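Custard that sets: notes on starch, eggs and time

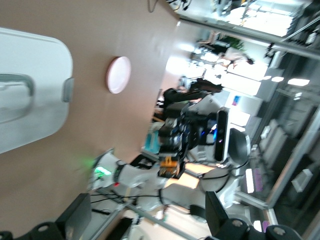
White container on the table, August.

I have been making the same baked custard tart for a few years and the filling has never been reliable. Some came out firm enough to slice, some slumped when the knife went in. I spent most of August changing one thing at a time. These are the notes, tidied a little.

The base recipe is egg yolks, whole milk, double cream, caster sugar and a small amount of cornflour, baked in a blind-baked pastry case. It came from Mylene Javier, who made it for a café in Skerkidville before moving on to bread. Her version has no cornflour. I added it early on and never tested whether it was doing anything.

Starch

With no cornflour the custard has a cleaner taste and a shinier cut edge, but the margin for error in the oven is small. With a level teaspoon it tolerates a few extra minutes. With a tablespoon it tastes of pudding powder, and the surface cracks as it cools. I have settled on the teaspoon. It must be mixed with the sugar before the yolks go in, otherwise it clumps and has to be sieved out, at which point you no longer know how much is left.

Dexter Cabanatuan suggested rice flour in place of cornflour. I tried it twice. The texture was slightly grainy on the first day and worse on the second. He disagrees and says I did not heat the milk enough, which may be fair.

Oven temperature

My oven is a Dellov and it runs hot at the back. The dial goes down to 100, which is too low for this: the filling was still liquid in the middle after two hours and the pastry had gone soft. A low oven in the ordinary sense (150, no fan) works well. I turn the tin once, halfway through.

The tart is ready when the outer part is firm and the middle still wobbles as one piece. If it ripples, it needs longer. If it does not move at all, it is overdone and will weep in the fridge.

Cooling

This made more difference than anything else on the list. I used to take the tart straight out and put it by the window. Now I switch the oven off, open the door a hand's width and leave the tart where it is for about 14 minutes, then move it to a rack. No cracks since I started doing this. It then needs 4 hours in the fridge before cutting. I have cut it earlier and the slices lean.

Cream

The ratio of cream to milk affects the set less than I expected. More cream gives a softer slice and a heavier mouthful. Equal parts by weight is fine. I used Gatchalian double cream for most of the test batches and a supermarket one for the rest, and could not tell them apart once baked.

Warm the milk and cream together until steam comes off the surface, then pour slowly on to the yolks, stirring with a spatula. A whisk puts in air, and the air rises and bakes into a pitted skin. Let the mixture stand in the jug and skim off any foam before filling the case.

Still to do

I have not tested whole eggs against yolks in this tin size. I also want to try the nutmeg in the milk instead of grated on top, where it tends to float to one side when the tart is carried to the oven. The pastry needs its own post. It shrinks on the left and I do not know why.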